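Ticket: whiteboard task, marker skips on the last letters
Project: Lamska, two-arm cell
Opened by: Jelia bench
Status: fixed, watching

1. What we saw
Teleop for the handwriting task is going so well now! 89 demos saved, and the arms follow the leader handles beautifully. But in 11 of them the right gripper lost its angle on the marker near the end of the line and the stroke went thin. Playback through Gusano copied the thin stroke faithfully (great for the policy, bad for us).

2. Stills from the cell
Marker in the right gripper: 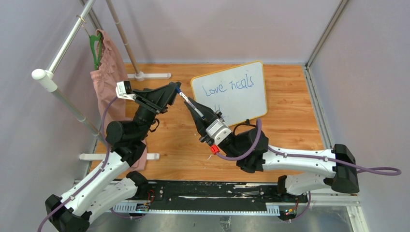 Right gripper at the end of "heal":
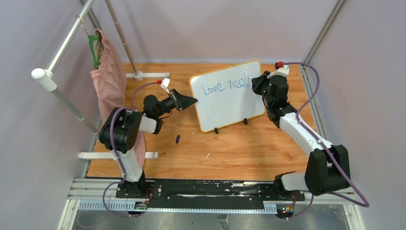 Wrist view, "all." on the board:

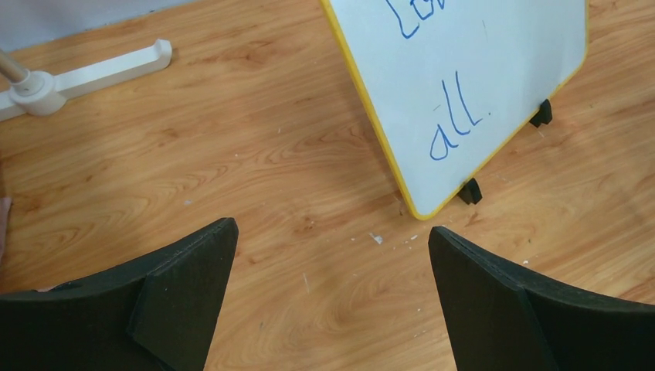

3. What we tried
- Re-zeroed the right wrist. No change.
- Raised the grip force limit on the right side. Better, still two bad strokes on Thursday.
- Slowed the leader-to-follower scaling for the last third of the line. Huge difference, and it feels lovely to drive.

4. Next
Dropping the 11 bad demos and recording replacements at the slower scaling. Target is 300 before we retrain. Bautista bench, please copy the new scaling file before your next shift and add your results to this ticket.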